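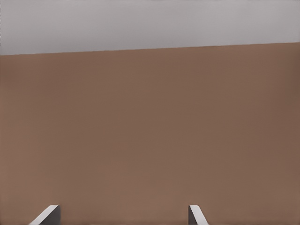 大人也该有人念书给他听

我母亲去年冬天做了白内障手术，两只眼睛隔开几周做，中间那段日子她看什么都别扭，书更是看不成。她是个一辈子靠看书打发晚上的人，忽然没得看，坐立不安，电视开了又关，关了又开。我回家陪她，头两天也没想出什么好法子，第三天晚饭后随手从她床头抽了一本看到一半的小说，问她看到哪儿了，她说看到那个会计去乡下收账，我就从会计去乡下收账那里给她念起来。

我念得不好。我有点南方口音，平翘舌时常要打架，碰到长句子喘不过气，在不该停的地方停。我母亲闭着眼睛听，听了一会儿说：“你念慢点，又没人赶你。”我就念慢点。那天念了一章半，嗓子有点干，起来倒水，她在后头说：“再念一点嘛。”这口气我太熟了，我小时候就是这么跟她说的，连那个拖长的“嘛”都一样。

从那以后我心里就一直搁着这件事，想找个地方说一说。我想说的意思很简单，大人也应该有人念书给他听，大人之间也应该互相念书，而且用不着等到谁的眼睛坏了。我知道这话听上去有点怪，容我慢慢讲，我讲话一向绕，认识我的人都晓得。

先说小时候。凡是家里有孩子的朋友，谈起睡前念书都头头是道，什么年龄念什么书，一晚上念几本，要不要指着字念，要不要中间提问。书店里有整面墙的指导书教你怎么给孩子念书。可是这些书到某个地方就都没话了。孩子认字了，能自己看了，念书这件事就算完成任务，像学步车一样收到阳台上去。我问过好几个朋友，你们家是哪一天不念的？没有一个人说得出来。不念这件事没有一个仪式，也没有哪一天特别不同，就是有一晚加班，有一晚孩子说我自己看吧，再过一阵子，大家就都自己看了。

我自己也说不出来。我只记得我母亲给我念的最后一本书里有一只獾，獾住在地底下，脾气不大好。那本书念没念完我不知道，獾后来怎么样了我也不知道。后来我在旧书店里碰到过一次那本书，拿在手里翻了翻，又放回去了。自己看，好像就不是那么回事了。

一个人从七八岁上下开始，往后几十年，基本上就不再有人为了让他高兴而给他念东西。会有人给他念文件，念通知，念体检报告上的注意事项，开会的时候有人对着投影把上面的字再念一遍（这一种我最受不了，后面还要专门抱怨）。到了很老很老的时候，或者病了，也许又有人来念。中间这一大段是空的。我觉得这很可惜，这一大段恰恰是人最累、最需要有个人坐在旁边慢慢说话的时候。

肯定有人要说，有声书呀。我晓得，我也听，我洗碗的时候听，坐长途车也听，我手机里攒着好些没听完的。有声书是好东西，我母亲后来也学会用了，她那个平台给她推了一大堆帝王将相，她听得津津有味。我没有半点看不起有声书的意思，那些播讲的人功夫深得很，一个人能分出二十种嗓子来，我这种平翘舌不分的人哪里敢跟人家比。

只是那跟有人给你念，终究是两样东西。我想来想去，差别在于念给你听的那个人也在那里。他念到好笑的地方自己先憋不住了，声音抖起来，你还不知道下一句是什么，就已经跟着笑了。他念到一个不认识的字，停下来，含含糊糊地混过去，你说等等那个字念什么，两个人就凑过去看。他念到半截说，哎这个人怎么跟你二舅一样，然后书就放下了，说了半个钟头二舅，再回来的时候谁也想不起念到哪一段了。录音里没有二舅。录音也不会因为你睡着了就停下来，轻轻把书合上，把灯关掉。我有好几次戴着耳机睡着，半夜醒来，耳朵里一个陌生人正在慷慨激昂地攻打一座城，那感觉真是凄凉。

还有一层，录音是念给所有人听的，你听不听它都念完了。有个人肯坐下来，花一个晚上，把一本他说不定早就看过的书一个字一个字地念给你一个人，这里头有一种笨拙的情分。眼睛看书比嘴巴念书快得多，谁都知道。他要是自己看，半个钟头就看完了，偏偏要用两个钟头把它念出来，多出来的那一个半钟头就是给你的。我们这个年纪的人，互相送礼已经送不出什么花样，茶叶转来转去都转回自己家里了，一个半钟头倒是真送得出手的。

我有个朋友叫杰米·纳托尔（Jamie Nuttall），早年在我们学校教过两年英文，后来回国，住在一个叫 Gullness 的海边小镇上。我有一年八月去看他，在他家住了九天，天天下雨，什么风景也没看成。他家的规矩是吃过晚饭不开电视，谁洗碗谁就有权点节目，另外的人给洗碗的人念东西。念什么随便，小说也行，旧报纸也行，有一晚他太太念的是一本讲怎么修理割草机的手册，念得一本正经，把我们笑得直不起腰。我英文不算差，可是听小说还是吃力，有些地方听不懂，就由着它过去，听听声音，听听外面下雨。到第三四天我忽然发现，我每天下午就开始盼着洗碗了。

轮到我的时候，我抵赖说我只会念中文。杰米说那就念中文。我就从箱子里翻出一本路上带着看的散文，给他们念了一篇讲腌咸菜的。他们一个字也听不懂，杰米那点中文早还给我们了，只剩下“谢谢”和“太辣了”。可是他们听得很认真，手里的盘子洗得特别慢。念完了，他太太说，听上去像一件很要紧的事。我说是腌咸菜。她说，嗯，那就是很要紧的事。

我后来常常想起这一晚。我从前总觉得念书是为了让人听懂内容，听不懂就白念了，那天晚上我不那么看了。小孩子听睡前故事，有多少是真听懂的呢？我小时候听我母亲念那只獾，好些词根本不明白，“地窖”是什么我就不知道，我一直以为是一种点心。可是一点也不妨碍。有个人的声音在那里，平平稳稳地往前走，你知道他今天晚上哪儿也不去，你就可以放心了。

杰米告诉我，这个规矩是从他外祖父那里来的。他外祖父在一个叫 Dincombe 的地方做过皮匠，铺子里几个人围着坐，手上都有活，眼睛腾不出来，就轮流抽一个人出来念，念的人那份活由其他人分着做掉。我听了觉得这个办法真好，好在哪里呢，好在它承认念书是一份工，跟缝鞋面是一样的工，念的人没有偷懒，听的人也没有闲着。其实各地都有差不多的事情，我外婆说她年轻时在缫丝厂，也有识字的姐妹在歇工的时候给大家念信，谁家男人在外头来了信，大家都听，听完了大家都帮着想怎么回。我外婆不识字，她一辈子读过的信都是听来的。她说有一个姑娘念得最好，叫什么她忘了，只记得那姑娘念到难为情的地方就停下来不念，大家一齐起哄，她就红着脸跳过去，第二天再被人逼着补上。

所以说，大人之间互相念书，本来是有的，而且有得很普通，没人觉得怪。是后来大家都识字了，书也便宜了，灯也亮了，各人有各人的书，各人有各人的灯，这件事就慢慢没有了。识字当然是天大的好事，我外婆要是识字，她这辈子不知道要多开心。我只是觉得，好事来的时候顺手把另外一样好东西带走了，带走的时候大家都忙着高兴，没顾上看一眼。

我说要专门抱怨一下开会，现在就来抱怨。我上了二十多年班，听过的朗读里头，百分之九十是有人对着屏幕念屏幕上的字。这种念法，我敢说是把许多人对“听人念”这件事的胃口彻底败坏了的元凶。念的人不看你，他看屏幕；你也不看他，你也看屏幕；你看得比他念得快，看完了就等他，等得心里冒火。他念得一点起伏也没有，好像那些字是别人硬塞到他嘴里的。我有一位老同事，人极好，平时说话有声有色，讲起他家的猫来能讲得你眼泪都笑出来，一上台念报告就完全变了一个人，声音平得像烫过。我有一回实在忍不住，跟他说你能不能把报告当成你家的猫来讲，他吃了一惊，说那怎么行，那不严肃。

你看，我们不知道从什么时候起，有了这么一种想法，大人念东西就得严肃，念得有感情了就是装腔作势，就是小学生朗诵比赛。小学生朗诵比赛确实也要负一部分责任。我小时候参加过一次，老师教我在“啊”字后面停两拍，右手从胸口慢慢抬起来，抬到眉毛的高度。我抬了。台下我同桌笑得钻到桌子底下去了。从那以后我有很多年不肯当着人念任何东西，连念个菜单都觉得手要自己抬起来。我猜像我这样的人不少。我们这一代人里，一听“朗读”两个字就肩膀发紧的，多半都有一只抬到过眉毛高度的右手。

可是给自己家里人念，完全不必这样。我给我母亲念了那一阵，得出一点心得，都是很不高明的心得，我写在这里，你要是看了觉得可笑就跳过去。

头一条，念慢。这是我母亲教我的，比我自己以为的慢还要慢一点。我们平时说话快，是怕别人插嘴，念书的时候没有人要插嘴，可以放心地慢下来。我起初总觉得慢了她会嫌闷，后来才明白，听的人脑子里是要搭房子的，你说会计走进一个院子，她得先把院子搭起来，把门安上，你才好让会计走进去。你走得太快，她房子还没有搭好，会计已经在屋里喝上茶了。

再一个，不要分角色。我刚开始还想讨她高兴，给会计安了一副尖嗓子，给乡下老太太安了一副哑嗓子，念了两页自己就乱了，老太太说了会计的话，会计哑着嗓子问老太太要钱。我母亲说你就好好念吧，我分得清。她真的分得清。好的作者早就把谁在说话写明白了，用不着我来帮忙；碰上写不明白的作者，我帮也是白帮。

然后是错了不要紧。我有一晚把“账房”念成了“帐篷”，一路念下去，念了整整一段，会计在帐篷里打算盘，两个人都觉得哪里不对，又都没有停，直到帐篷里出现了一道楼梯。我母亲笑得咳嗽起来。后来这本书在我们家就叫《帐篷》，真正的书名反而没人提了。

还有就是不要挑太好的书。这一条说出来可能要挨骂。有些书好得不得了，每个句子都像上过弦似的绷着，那种书适合一个人在灯下慢慢看，看一句想三句。念出来就有点吃不消，听的人跟不上，念的人也累。适合念的书要稍微松一点，有些废话，有些天气，有人走路走很久，有人吃饭把菜名都报一遍。这种地方自己看的时候常常一跳就过去了，念出来却特别舒服，像坐船坐到水面宽的地方。我母亲最喜欢听人吃饭，凡是书里有人吃饭，她就让我念两遍。

说到这里我想起我们后来念的另一本书，是杰米寄来的，一本很厚的旧游记的中译本，不知道他从哪里弄来的，扉页上盖着 Balaskas 书店的章，里面夹着一张窄窄的价签，写着 532，什么钱没有写。这本书讲一个人去一个叫 Zornedier 的山谷里住了一个夏天，什么也没有发生。我一点不夸张，真的什么也没有发生，他去了，住下了，每天早上去打水，跟邻居为了一堵矮墙吵了几句，后来又好了，然后他走了。要是我自己看，我保证看不过三十页。可是我跟我母亲把它从头到尾念完了，一晚念几页，念到后来我们对那堵矮墙关心得不得了。白天吃着饭，她会忽然说，我看那堵墙还是邻居有理。我说凭什么，墙是先在那儿的。就这样又能争上半天。书的最后一页是在4月16日那天晚上念完的，我之所以记得，是因为我母亲拿铅笔把日子记在了封底里面，字写得歪歪扭扭，她那时候眼睛已经好了，是手上没戴老花镜的缘故，她说反正自己认得。

是的，她眼睛早就好了。医生说恢复得很理想，她看手机比我都利索，小字也看得见。按道理说，我们念书的理由已经没有了。拆纱布那段日子过去以后，有一晚吃过饭，我坐在那里有点犹豫，不知道该不该去拿书。她也不作声，在那里擦桌子，一张桌子擦了好久。后来她说，那堵墙怎么样了？我就去拿书了。

这一点我觉得是我最想说的。我们好像总要有个理由，才好意思让别人为自己念书。眼睛坏了，可以；病了，可以；是个小孩，可以。一个好手好脚、眼睛亮亮的大人，跟另一个大人说“你给我念一段吧”，这话要出口是很难的，好像在讨一样不该讨的东西。我母亲那么要强的人，也只能拐个弯，问那堵墙怎么样了。我自己更是这样。我到现在还没有开口跟任何人说过“你给我念一段吧”。我念给别人听已经念出瘾来了，可是让别人念给我听，除了在杰米家洗碗的那几晚，再没有过。

我太太看了我这篇的草稿，看到这里抬起头来说，那你倒是说呀。我说我正写着呢。

我晓得有人要说没有时间。这个我不好反驳，我自己也常常没有时间。下班到家天都黑了，饭吃完碗洗完，人就像一件刚甩干的衣服，团在那里，哪还有力气念书。不过我也留心过，这样的晚上我多半也没有睡，我歪在沙发上看手机，我太太歪在另一头看手机，两个人隔着一只靠垫，各自发出一点笑声，偶尔把屏幕伸过去给对方看一眼，对方说哈哈。一个钟头就这么过去了。我没有责怪手机的意思，手机里确实有许多好笑的东西。我就是觉得，那一个钟头既然反正要过去，拿出二十分钟来念几页书，也不见得更累。嗓子会干一点，倒杯水就好了。

算起来也有意思。我母亲是个爱记账的人，她在挂历上给我们念书的日子一天一天打勾，每个勾旁边写上念了多少分钟，念到夏天她戴上眼镜一加，加出来是 2,688 分钟。她打电话来报给我听，口气很得意，像在报存款。我在电话这头也吃了一惊，我完全没有觉得花了那么多时间。要是有人一开头跟我说，你要抽出 2,688 分钟来给你母亲念书，我一定会说我很忙，我做不到，我会替自己找出一箩筐的道理来。一晚一晚地念，就那么念下来了。她又说，其中那本游记占了 1,318 分钟，你那个外国朋友真是挑了一本啰嗦书。我说您不是挺爱听的吗。她说我又没说不爱听。

还有人会说，各人口味不一样，我爱看的他不爱听。这倒是真难处。我跟我太太就是，她爱看破案的，我看破案的永远猜不出凶手，看完了也没有看懂凶手为什么是凶手，心里很受打击。她呢，嫌我爱看的书里没有死人。我们试着念过一回，我给她念我喜欢的，念了两页，她问，谁要死了吗？我说没有谁要死。她说哦。又念了一页，她就睡着了。我当时有点灰心，第二天早上她跟我说，昨天睡得真好，好久没有睡得这么好了，今天晚上你再给我念那个没有人死的。

我起先觉得这不算是好话，想了一天，觉得是好话。听着听着睡着了，应该算对念书人的一种夸奖。我们小时候不就是这么睡着的吗，哪个做父母的会因为孩子听睡着了生气？巴不得呢。一个人肯在你的声音里睡着，那是很信得过你的。我现在给我太太念书，进度极慢，每天晚上都要从她睡着的那个地方重新找起，可她根本不知道自己是在哪儿睡着的，每次都说“好像是讲到下雪”，书里下了四五场雪，我也不知道是哪一场。我们就随便挑一场雪开始。

也不一定非要是书。我觉得把门槛放低一点没有坏处。我有个亲戚开早班公交，他爱人每天在饭桌上给他念本地论坛里的帖子，谁家丢了狗，谁家楼上漏水，哪个路口的红绿灯坏了。他说他听得比什么都入神，那些路口他天天经过，听着听着就知道那扇漏水的窗户在哪儿。他们两口子从来没有把这叫做朗读，要是有人跟他们说你们这是在朗读，他们大概要不好意思的，说不定第二天就不念了。所以我从来不说。

说明书也可以念，我在杰米家领教过了。菜谱也可以念，菜谱念起来最让人饿，我不推荐在饭前念。老信最好。我父亲留下来一捆信，是他在外地工作那些年写给我母亲的，我母亲把它们收在一个饼干盒里，从来不让我碰。今年过完年她把盒子拿出来，放在我面前，说，你念念看。我说您自己看多好，眼睛也好了。她说自己看过好多遍了，没有听过。

这句话我想了很久。信是写给她的，她看过好多遍了，可是没有听过。我父亲走了十一年，他的声音我们家只留下一小段，是一盘录像带里的，他在我表哥婚礼上喊了一句“这边这边”，就这么四个字。我的声音跟我父亲据说有一点像，打电话的时候从前常有人认错，我母亲自己也认错过。我不知道她让我念的时候是不是想着这个，我没有问，她也没有说。我拆开第一封，里面写的是宿舍的暖气不热，食堂的包子涨了价，请她把那件灰毛衣寄来，末了说，家里一切你多辛苦。我念慢了又念慢，还是很快就念完了。她听完了，说，那件毛衣后来寄丢了。然后说，下一封明天再念吧。

我们现在就这样一次念一封。我不是天天能回去，有时候在电话里念，她把信拍给我看，拍得歪着，手指头常常挡住半行，挡住的那半行她就自己在电话那头补上，她都背得出来。我渐渐知道了许多事情，比如我父亲原来怕狗，比如我小时候得过一次肺炎，信里问了三回，后面画了一个我看不明白的小圆圈，我母亲说那是他画的我的脸。这些事她从前没有讲过，也说不上瞒着，就是没有一个时候适合讲。念着信，就讲出来了。人跟人面对面坐着，有时候反倒不知道说什么好，中间要是放着一样东西，两个人都看着那样东西，话就容易出来。书也是这样。我跟我母亲几十年里没有谈过什么叫道理、什么叫吃亏，为了那堵矮墙，我们全谈到了。

我还有一个不成熟的想法，关于单位和学校的，说出来大家随便听听。我们给小学生安排那么多听读的时间，到了中学就没有了，到了大学更不必提。我教书的那几年里试过一次，是给二十来岁的学生上写作课，有一个下午天特别热，大家都蔫着，讲什么都讲不进去，我就说不讲了，我给你们念个短篇吧，趴着听也行。他们面面相觑，有人以为要考，拿出笔来。我说不考，把笔收起来。我念了一篇讲理发店的，两千来字吧，啊不，我查了当时的教案，印的是 2,000 字，正正好好，是我从一篇长的里面节选出来的。念完了教室里很静，过了一会儿后排有个高高大大的男生说，老师，我上一次有人给我念故事还是上幼儿园。说完他自己先脸红了，大家笑，他也笑。下一堂课上课之前，我发现讲台上放着一本书，夹着一张字条，写着“这篇也可以念”。没有署名。我就念了。后来讲台上断断续续总有书，有一次是一本讲养乌龟的，我也念了。

我写这些，并没有要大家都行动起来的意思。我最怕一件好好的小事情被人拿去行动起来，弄成打卡，弄成挑战，弄成连续多少天奖励一枚徽章。念书给人听这种事，断了就断了，过几天再接上，接不上就换一本，没有什么要紧。我跟我母亲中间断过一个多月，那阵子我忙搬家，她也没有催，挂历上空着就空着，后来接上了，她把勾照样打下去，中间那一段什么也没有填。

要是你看到这里，觉得有一点点动心，又觉得难为情，我可以告诉你我的经验，难为情的时间不长，头一晚最厉害，念到第二页会听见自己的声音很奇怪，像是借来的。到第三晚就好了。你可以找一个不得不手上有活的时候，剥毛豆的时候，叠衣服的时候，长途开车对方坐在旁边的时候，这样两个人都不必看着对方，会自在很多。别一开口就说我给你念书吧，那太郑重了，对方会紧张。就说，哎，你听这一段。然后念一段。念完要是对方没有走开，就再念一段。

我太太刚才又过来看了一眼，问我写完没有，我说快了。她手里拿着一本破案的，在沙发上坐下来，翻了两页，清了清嗓子。我听见她说，哎，你听这一段。

书里一开头就死了一个人，死在码头上，穿着一双不合脚的鞋。我先不写了，我要去听听那双鞋是谁的。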